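Hernlow Makers and Menders Board
General chat > Days out and visits
Thread: Etden open day, who went and what did you make of it?

pippinwheel
Well, I finally got myself along to the Etden open day and I've been wanting to write it up ever since, so put the kettle on because I do go on a bit. For anyone who missed the notice, Etden are the people in the old dairy buildings on the Nostow road, and once a year they let the likes of us in to see the robots. Free entry, free tea, and a very decent flapjack for a pound in the tin. I got there at ten and the car park was already full, so I ended up on the verge by the tyre place with everybody else.

You go round in groups of 30, and I'd say get yourself into an early one if you can, as ours had time for lots of questions and I gather the afternoon ones were hurried along. The first room is all posters and a film and you can skip it with a clear conscience. The second is the one you've come for. They have the arms picking things up out of metal bins, ordinary odds and ends, and there is a rope to stand behind and a young woman with a headset explaining what each part is for. She was lovely, very patient with a small boy who wanted to know whether it could pick up a cat.

tallowby
Thanks for this, pippin, I enjoyed reading it. I was in the 2 o'clock group and yes, we were hurried. I came away a bit flat, I must say. I worked in packing for years and I kept thinking that any of the girls on my old line would have emptied that bin and gone for her break while the arm was making up its mind. I don't mean to be sour. I just thought there'd be more to see.

pippinwheel
Not sour at all, it IS slow, I won't pretend otherwise. But I found I didn't mind the slowness, it gave me a chance to look at how the thing is put together. I'm a nosy person and I could have stood there until they turned the lights off. My favourite thing to watch was the green ball, the spongy one. I've been thinking about how I'd pick one up with a pair of coal tongs ever since, and I still don't know.
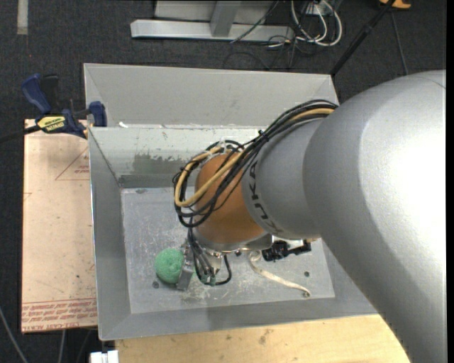 marrowfatpete
How does it know where the ball is in the first place?

pippinwheel
The way the guide told it to us, a camera looks at the bin and the computer works out from the picture where a good place to grip might be. Then the arm is sent there and has a try. If it comes up with nothing, it looks again and tries somewhere else. She said they'd done 3,000 tries in the month before the open day, and that the misses are kept as well as the good ones, as both go into teaching it.

marrowfatpete
Ah, so a bit like me and the television remote in the dark. Thanks. I wish I'd gone now.

Vandenberghe_fan
Long-time reader, not much of a poster. I went to the Vandenberghe demonstration last summer and I'd put that one well ahead, if anybody is choosing between them. They had a proper viewing gallery with seats, and the robots there were doing a real job, boxing up seed packets at 700 an hour. You could follow it from one end to the other. Etden felt to me like being shown round somebody's shed. A very expensive shed, but still. Bits of cable everywhere.

osierbasket
I'd have to disagree with you there, fan, and I say so in the friendliest spirit! I've been to both. Vandenberghe is very smart and the seats were a blessing for my hip, but it's the same movement over and over and after ten minutes I was reading the fire notice. What I liked about Etden was that it's people working something out. I've got a soft spot for anything held together with cable ties, and when I saw a bar clamp on the corner of the bin, a blue one, I felt quite at home. We've all got one of those. I went home and told my husband that our workshop is now officially up to standard.

tallowby
That did make me laugh, osier. I'll give them the clamp.

Vandenberghe_fan
Fair enough, each to their own. I suppose if you like seeing the workings then Etden is your day out. Mine was more of a show.

quillback
Can I ask a practical one? I'd like to bring my dad, who is 84 and was a toolmaker, and he'd be in his element, but he can't stand for long. Is there anywhere to sit in the second room? And is it loud? He wears hearing aids and a racket makes him miserable.

pippinwheel
Oh do bring him, he'd love it! There are a few folding chairs along the side wall, but they go quickly, so have a word with the person on the door and I'm sure they'd put one by for him. Noise wasn't bad at all where I was standing, more of a hum, with the odd clunk. The tea room is much louder, mainly the children. The floor was fine for my friend's walking frame, but there's a lip at the main door that wants watching.

osierbasket
Seconding that, and I'd add that the engineers who hang back by the far door are very happy to talk if you catch them. I had a good long natter with one about grippers. She let me hold a spare finger from one of them, just a flat piece of metal, far heavier than I'd expected. A toolmaker would have had her there all afternoon.

tallowby
Did anybody ask what it all costs? I tried and got a smile.

marrowfatpete
A chap at my allotment reckons they spent 800 pounds on the tea and flapjack alone, but he also reckons his leeks will win at Hernlow show, so make of that what you will.

tallowby
Hm. I might give it another go next year, in the morning this time. If the groups were smaller I think I'd have got more out of it. I still say two hours on the packing line would teach those engineers a thing or two.

pippinwheel
You should tell them so! I mean it kindly, there was a comments box by the coats and I bet they'd be glad to hear from somebody who has done the job by hand. I put in a note asking for more chairs and a second urn.

quillback
Thank you all, that's very helpful. Dad has been told and is already asking what he should wear. Does anyone know if it'll be May again?

osierbasket
It was May both times I've been. They pin the notice up in Nostow library a few weeks before, next to the bus timetable.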